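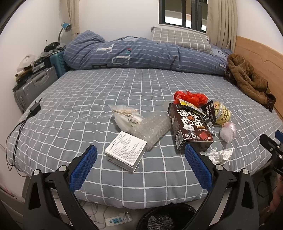
Unpack on the bed. Always the bed. Not the floor, not the desk, not "I'll do it from the suitcase for a few days" – a few days turns into June and you're still digging for socks.

This is Inês Aguiar's rule, and she's moved more than anyone I know. Five rooms in four years, most of them rented furnished, all of them small. Her method takes an evening. I've tried it twice now and it works, mostly.

Start with the bedding. Fitted sheet on before anything else comes out of a bag, because at eleven at night you will not want to do corners. Duvet gets rolled to the wall side, pillow on top, out of the way. What's left is the biggest clean surface in the room. A grid print is handy, says Inês, you end up sorting along the lines without meaning to.

Next, wrappers. New room means new stuff and new stuff means plastic. Open everything in one go and keep the rubbish in one heap, near the side you're standing on. Don't bin as you go. Filipa Garcia binned as she went and lost the screws to a Stundia shelf, 523 kroner, never put up. It's still leaning in her hall.

Chargers get a spot of their own on the edge of the sheet. Laptop first. You'll need it before you need a clean shirt, and a black cable in a black bag is gone for a week.

Suitcases stay shut until the heap is gone. Line them up between the bed and the wall, big one nearest, and use the lids as a shelf for whatever is flat or still in its bag. Hard shells are better for this. Soft ones sag, things slide of the back and you find them in the spring.

Then one case at a time. Hang, fold, drawer. Eduardo Vilela does both at once and I've seen the results.

Lamp on early, ceiling light off. Small thing. Rental ceiling lights make every room look like a waiting room and you'll quit by nine. A cheap desk lamp with a colored shade – Kinau had one for 200 last time I looked – does more for a strange room than any amount of cushions.

Curtains? Leave them. Whatever came with the place is fine for the first month. Tie them back, get some daylight, decide later. I spent 582 on a pair from Bettencourt in my first week at the last flat and they were four inches too short. Four inches! Still have them somwhere.

Last job is the heap. One bag, straight down to the bins, then pull the duvet over and get in.

Empty cases go under the bed, or nested if you have the sizes for it. Mine don't nest.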